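Grenbridge extends Skarwood table linen and surface care range to 50 product lines

GRENBRIDGE, 21 December 2024 – Lerkasance, the maker of household and catering textiles, has extended its Skarwood range to 50 product lines following the purchase of the weaving and finishing business of Chávez. The enlarged range covers tablecloths, runners, blackout and dim-out curtains, wall drapes and undercloths for hotels, function rooms, schools and exhibition halls. Orders are open to trade buyers now, and deliveries will leave the Grenbridge warehouse in the order in which they are received.

The purchase was completed in November. It brings the Chávez looms, the dye house and the finishing line under the same management as the cutting and sewing rooms at Grenbridge. Weaving will stay at the present Chávez site. Hemming, eyeleting, labelling and packing will be done at Grenbridge. The terms of the purchase have not been disclosed.

Skarwood drapes are supplied in two weights. The lighter cloth is meant for windows and for dividing a room, and can be hung from standard track or from a pole. The heavier cloth is meant for walls and stage edges, where sound and stray light need to be reduced, and should be hung only from track fixed to a solid ceiling or to a load-rated frame. Both weights are treated with a flame-retardant finish during manufacture. The finish is tested by batch, and a copy of the batch certificate is packed with each order. Where a drape is cut down or re-hemmed by the buyer, the certificate remains valid provided that the sewn-in label is kept with the cloth.

Colour matching has been changed. Under the former Chávez system, greys were sold by name, and repeat orders could vary between dye lots. All Skarwood cloth is now sold by shade number, with the dye lot printed on the label next to the article code. Buyers who need to add to an existing set should quote both. Where the original lot is no longer held, a swatch of the nearest lot will be sent for approval before cutting.

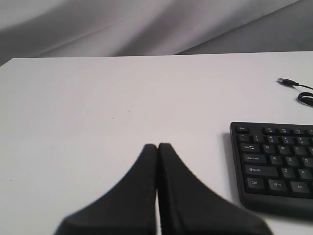
Pale grey cloth hung in loose folds behind a white tabletop.

Sizes have been brought into line across the range. Standard drape widths are 990 mm and 1,392 mm, measured flat after hemming. The narrower width replaces the former Chávez width of 969 mm, which will remain available as a made-to-order item. Drops are cut to the nearest 10 mm. Buyers should measure from the underside of the track to the floor and state whether the cloth is to clear the floor or rest on it. No allowance is added by the factory unless this is requested on the order form.

Care instructions have been rewritten for all lines. Drapes should be taken down, shaken and vacuumed with a soft brush before any washing. Washing at home or in a general laundry will weaken the flame-retardant finish on the heavier cloth, and a cleaner able to renew the treatment should be used. Fold marks can be removed by hanging the cloth overnight or by using a hand steamer on the reverse side.

Existing Chávez account holders do not need to reapply. Account numbers, credit terms and delivery addresses have been carried over, and open orders will be completed at the prices first quoted. Article codes on old price lists will be accepted alongside the new ones until the lists are withdrawn.

Swatch cards, the new price list and the measuring guide can be requested from the Lerkasance trade desk at Grenbridge.

ENDS

Notes to editors

Skarwood is the trade textile range of Lerkasance. All widths given are finished widths. Shade cards are printed for guidance only, and orders should be placed against cloth swatches.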